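The Sorting Table

The Lazarević building in Korkville had been a shoe warehouse, and the heat still didn't reach the second floor. Sulastri Krishnan kept her coat on. She had driven 286 miles to decide whether Clultach should buy two of the arms for its day care centers, where somebody spent the last hour of every shift picking toys and trash out of the same bins.

Boris Grgić started the arm and stood back with his hands in his pockets.

"It doesn't know what's in there," he said. "It has to look."

"My staff have to look too."

"Sure. But they get bored."

She didn't answer that. She had done the job herself for two years before they gave her an office, and bored was the wrong word for it. Mostly your back hurt.

The arm went down into the basket and closed its fingers on the cream towel. The cloth bunched up on both sides of them. There was a soccer ball in there, a crushed can, a spiky blue thing her son would have put in his mouth, and next to the basket stood three boxes with holes cut in their tops. 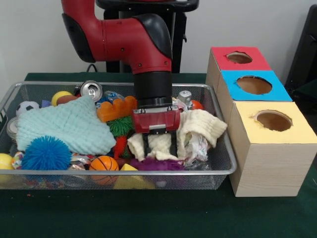 Pander, on the speakerphone from the head office, wanted to know how long a full basket took, and whether that was faster than a person.

"Slower," Boris said. "A person is a lot faster."

"Then what am I paying for?" Pander asked.

Sulastri leaned toward the phone. "You'd be paying for the last hour," she said. "People could go home."

"And they'd lose the hour's pay."

The line hummed. Boris looked at his shoes. She had a page of questions in her bag, number 2663 on the company's form, and there was no box on it for that.

"What does it do with a wet sock?" she asked him.

"Depends on the sock."

"With a diaper?"

"We haven't tried a diaper."

She took out the form and wrote the date at the top, 12/27/19. Under Recommendation she wrote "Not yet — ask again in July." Then she read it over and crossed out "Not yet," and sat there with the pen while Boris went to find her some coffee.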